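Stolen band instruments found in Girnon storage unit, and almost all of them still play

May
By the Fandside news desk

The Gunddale High School marching band has its instruments back!

Police in Girnon recovered 60 stolen instruments from a rented storage unit early in the morning, nearly three weeks after somebody cut through the back door of the Gunddale band room and cleared out the shelves. Trumpets, clarinets, flutes, a whole row of trombones and both of the school's sousaphones were stacked inside the unit, most of them still in their cases with the students' locker tags on the handles.

A 34-year-old Girnon man was arrested at his apartment later the same morning. He is charged with burglary, possession of stolen property and criminal damage, and is being held in the county jail until a bail hearing. Detectives say a second person helped load the truck on the night of the break-in, and they are still looking for that person.

The break in the case came from a pawnshop 40 miles from the school. According to the police report, a man walked in shortly before closing and asked $100 for a silver-plated euphonium, a horn that can sell for many times that even with a few dents in it. The clerk, who played in a high school band herself, told him she needed to check something in the back. She looked up the serial number on the list Gunddale police had sent to every pawnshop and music store in the area, found it, and called 911.

The man left before officers got there, but he left the euphonium on the counter and his truck on the parking lot camera. The plate led detectives to his address, and a rental agreement led them to the storage unit. They had a search warrant signed by 2 a.m. and were cutting the padlock before the sun was up.

That serial number list deserves a cheer of its own. Two seniors in the low brass section typed it up last fall as a service project, going case by case through the band room with a flashlight and a laptop. Before that, the school's only record was a folder of purchase receipts, many of them too faded to read. Detectives said the list saved them days of work, and that they wish more schools kept one.

The theft could hardly have come at a worse time. The band was getting ready for its spring concert and for the parade through downtown Fandside, and many families don't own an instrument of their own. Students spent the next rehearsals singing their parts, clapping rhythms and taking turns on whatever could be borrowed. Tikkanen Music, the repair shop on the north side of Fandside, lent out every rental horn it had, and two neighboring schools sent over clarinets and a bass drum. The drum line, whose equipment was locked in a different room and never touched, reportedly enjoyed being the loudest section by an even wider margin than usual.

Now comes the cleaning up. Tikkanen's repair staff looked over the recovered instruments at the police station and found mostly small problems: bent keys, stuck valves, a missing mouthpiece or two. One trombone slide is beyond saving. The shop has offered to do the work at no charge and hopes to have everything ready in time for the concert. Each instrument had to be photographed as evidence before it could go back to the school, and officers worked through the lunch hour to get that done.

When the first van pulled up at Gunddale High, 100 students, parents and neighbors were waiting at the curb. They cheered every case that came off the tailgate, and the sousaphones got the biggest roar of the afternoon. Several players had their horns out and were warming up on the sidewalk before the van was empty.

The school has already replaced the damaged door with a steel one, and the district is paying for an alarm in the band room over the summer.

The spring concert goes ahead in the school gym at 7 p.m. on its original date. Admission is free, the doors open at 6:30, and the program has grown by one march, picked by the students after the good news came in.

Anyone with information about the second suspect is asked to call the Girnon Police Department. Callers can remain anonymous.

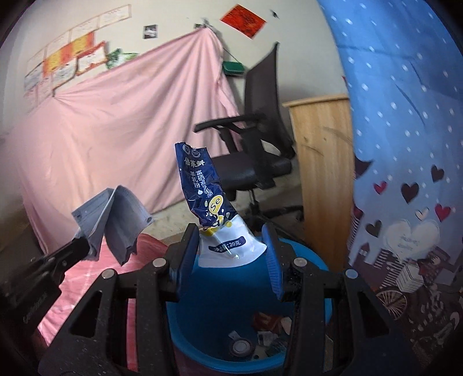

A creased foil packet labeled as goat milk powder, above a round blue bin.

Contact the newsroom | © Fandside news desk. All rights reserved. | Back to top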